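Trollurano – notes on the breakfast table set

A README for the table, the things on it and the letters behind it

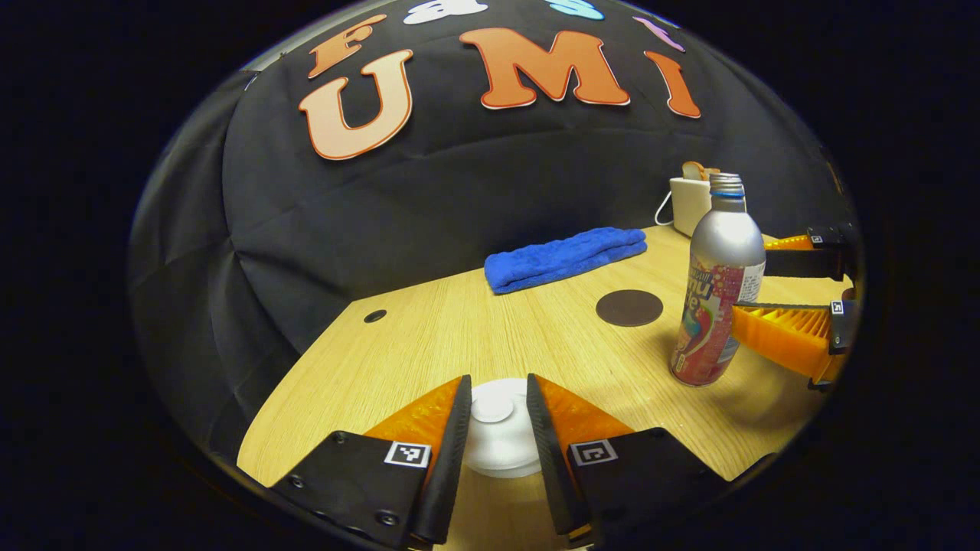

Last changed: 2018-06-26

Hello, and thank you for opening this file before opening everything else! Trollurano is a small collection of pictures of one breakfast table, put together by Muireann Ní Chonaill and Róisín Gilmartin, and this page tells you what belongs to the table and how we like it kept.

What is in the set

There are 500 pictures, sorted into 2 folders. The folder called Gustel has the table laid out, and the one called Noonan has the close views of single things. If you only have time for one, start with Gustel, which is the friendlier of the two and has the better names on its files.

The table and backdrop

The tabletop is a light oak color with a small round hole near the left edge. We write "left" and "right" as you see them when you face the black cloth, and we have tried hard to stick to that all the way through the notes (Róisín went back over the early ones, bless her). The cloth hangs in soft folds and we don't iron it. The big orange letters on it spell UMI, and there are more cut-out shapes higher up, a white one a bit like a cloud among them. Please leave them all up when you change things on the table.

Names we use

towel – the royal-blue one, folded and laid lengthwise at the back
pad – the round dark brown one, flat on the wood
toaster – the small white one in the back right corner, with its thin white cable
toast – the slice poking up out of the toaster
bottle – the silver one with the ridged screw cap

Older notes say "mat" where we now say "pad". Both words mean the same thing, and we will get them all changed in July if the evenings allow.

In the first picture on this page the bottle stands in front of the toaster and hides part of it. We file a view like that under both names, so you will find it whichever one you look for.

Known gaps

7 pictures in Noonan still have no notes. The longer word list is kept with Dreltura, our other table set, and Muireann looks after changes to it.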